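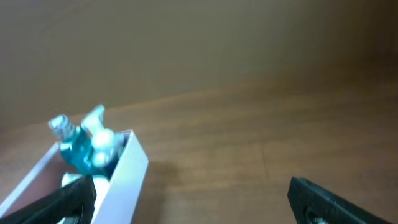
Sota Hayashi
Community reporter

Families in Nunden have until the end of next week to hand in unwanted toys for the summer swap at Girnance Hall, which returns on July 29, 2025 after a year off.

Toy figures, vehicles, puzzles and board games are all welcome. Each toy should go in an open box so that the sorting team can see what has come in, and a plain white box like the one on the hall table, with a teal-blue and white figure in it, will do very well. Lids and carrier bags are best left at home.

The swap is run by Amândio Loureiro, who took it on when the toy library in Torres closed. He said small plastic figures were always the first to go.

"Children will walk past a big garage or a castle and head straight for the figures," he said. "We put them out on the long table by the door now, otherwise you get a queue right across the room."

Every child who brings a toy may take up to three home. Those who come with nothing can still choose two – tokens will be given out at the door and there is no charge. Anything left at the end will go into store for the December sale.

Toys with loose batteries, missing battery covers or sharp broken edges will be turned away. A figure with a stiff joint or a worn sticker is fine, Mr Loureiro said, provided nothing is likely to snap off. Soft toys are not being taken this time because the hall has nowhere to wash them.

The last swap drew 200 toys, and the hall hopes to match that. Boxes can be dropped off at the side entrance on Stollen Lane between 10am and noon on any weekday. Owners who want their box back should write their name on the base.

Doors open at 2pm on the day. Tea and squash will be served in the small room, and pushchairs can be left in the porch.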